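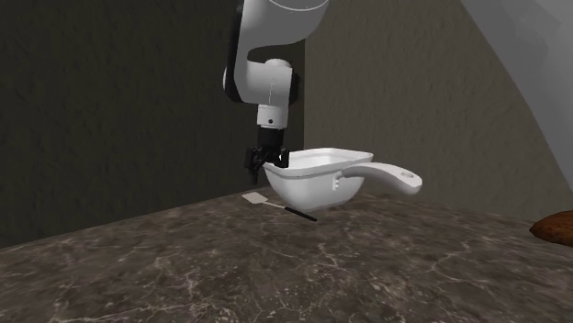 I have cooked dinner at four in the afternoon for most of my adult life, and I'm tired of hearing it's sad.

You know the jokes. Early bird special, do you need help with your pills, all that. My sister-in-law asks if I'm in bed by the weather report. (Sometimes, yes! It's wonderful.) But I think the eight o'clock dinner is the odd one, and most people I know only eat that late because they think grown-ups are supposed to.

I got started when I worked the morning shift at Berrada, the bakery supply place out past the overpass. I was home by 2 and starving by 3:30, and I'd eat crackers over the sink until a decent hour came along. Then I'd sit down to a real meal I didn't want. One February I just gave up and made the lentils when I was hungry for lentils. I ate them at the table with the sun still coming in, and I felt like I was getting away with something.

The best part is the evening after. The dishes are done by six and there's this long stretch with nothing in it. I take walks. I call people. I've read more library books since I started than I did in all my thirties, and some of them were long.

Now, I'll admit it's hard on your social life. My friend Youssra Mahrous has two kids in swim practice and couldn't eat at 4:30 if you paid her, and I'm not going to tell a family like that to rearrange their day for soup. Restaurants are a problem too – half the kitchens in town don't open until five, and the ones that do give you a look. And I do get hungry again at nine. I have toast. I don't see why toast at nine is a failure when people who eat at eight are in the ice cream by ten.

Fouad Gaber, who lives downstairs from me, says dinner is supposed to be the end of the day, the thing you work toward, and that I've moved it into the middle where it doesn't belong. I've thought about that a lot. I like him and he makes better rice than I do. But I don't want to spend my whole day waiting for the good part, and I don't want it to show up when I'm too worn out to taste it.

He's coming up for dinner next week. We settled on 5:30, and I'm already planning a snack.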